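Community Help > Local Government > Equality and Access > Advisory groups

Does a small council need its own equality plan, or can it join a regional one?

Posted by Handen_clerk, September 2021

I do admin for a rural shire with 4 councillors and a very small office. We've been asked to adopt a gender equality plan before the February meeting. The neighbouring shire of Jeltislow already has one and has offered to let us sign on to it. Has anyone done it that way, and does it still count if the actions were written for somebody else's workforce?

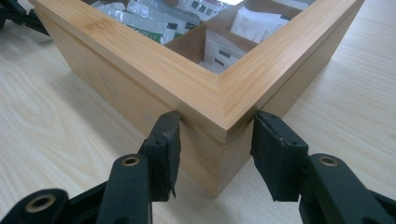
Buthelezi
We signed on to a neighbour's plan and it was accepted, but only after we added our own section. The shared part covered the commitments and the complaints process. Our section had our staff figures, the actions we'd fund ourselves and the position responsible for each one. Without that you've got a nice document and no one to ask about it in a year's time.

Check whether your councillors have to adopt the whole plan by resolution or just the local section. Ours had to adopt the lot, and we lost a meeting cycle finding that out. Also ask Jeltislow when theirs expires. If it's due for review next year you may be better off waiting and writing the new one together – you'd get a say in the wording.

outer_ward
Just copy theirs and change the name. That's what we did.

Cirnier
I wouldn't copy it. We have 276 staff and the council we borrowed from had 251, so on paper we looked much the same. But most of ours are outdoor crew and most of theirs are in aged care and libraries. The flexible hours actions made no sense for our depot and we had to rewrite them.

A regional plan can work if it has a proper schedule for each council. Do a short staff survey first, even if it's only 2 pages. Keep it anonymous, and with an office your size don't break the results down by team – people will work out who said what.

Related topics
Childcare costs for councillors at evening meetings
Who should sit on an access and inclusion advisory group?
Publishing pay gap figures for a small workforce
Plain English versions of council policies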